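Making a Bed With a Fitted Sheet That Stays Put

A fitted sheet comes off at the corners for one of two reasons. Either it is the wrong depth for the mattress, or it was put on in the wrong order. The first problem you fix at the store and the second you fix in a couple of minutes.

Check the depth before you buy

Measure the mattress from the bottom seam to the top seam, with any topper in place. Do it at a corner and again halfway down one side, and go by the larger number. The pocket depth on the package should be a little more than that. If the package only says "deep pocket" and gives no number, leave it at the store.

A sheet that is too deep is almost as much trouble as one that is too shallow. The extra fabric bunches under the edge and works its way back up by morning.

The order that works

Strip the bed down to the mattress pad. Find the sheet's care label, which on most sets is sewn into a bottom corner. On our Dekura set it is at the lower left. The Rojanasak set puts it at the upper right, so look once and then mark it yourself with a stitch of colored thread on the inside of the hem.

Start at a corner by the headboard. Pull the pocket all the way down until the elastic is under the mattress, then go to the opposite corner at the foot. Working diagonally puts even tension on the sheet. Do the other two corners last. The fourth one will always be tight. Lift the mattress with one hand and pull the hem under with the other, and it will go.

If the bed is pushed against a wall, do the wall side first. Slide the bed out 7 inches or so if the floor allows it.

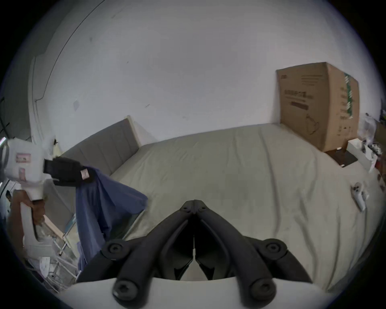
Wrinkles are mostly a matter of timing. Take the sheet out of the dryer while it is still slightly damp at the hems, and put it on right away. A sheet left balled up in a basket overnight will need an iron or a few nights of sleeping on it. Soft creases tend to collect toward one side of the bed, as they have toward the right edge of the sage-beige sheet in the picture, and they can usually be worked out by hand. Stand at that side, take hold of the hem and pull straight down, then tuck. Smooth from the middle of the bed out to the edge with a flat palm. Plain, pale sheets show creases more than patterned ones do, so decide how much you care before you spend time on it.

Headboards

An upholstered headboard with stitched channels collects dust and lint in the seams. Vacuum it with the brush attachment each time you change the sheets, before the clean ones go on. Run the brush along the channels, top to bottom if they are vertical. For a spot, use a barely damp white cloth and blot. Rubbing roughs up the fabric, and colored cloths can bleed.

Keep boxes off the clean sheet

Beds get used as a table whenever a room is being sorted out. If you need to set a cardboard box on one, put down an old blanket or a flat sheet first. The bottom of a box has been on warehouse floors and truck beds, and the grit comes off on light fabric. Packing tape can also catch and pull threads. Better yet, leave making the bed until the boxes are gone – it is one less thing to do twice.

Storing the spare set

Fold the flat sheet and the fitted sheet to the same size, and put both inside one of the pillowcases with the other case. The whole set comes out of the closet in one piece. We keep ours in a Lisar shelf bin with the open end of the pillowcase facing the back.

Refold stored sets every April or so if they have not been used. Creases that sit in the same place for a long time are hard to get out, and on older cotton they are where the fabric wears through first.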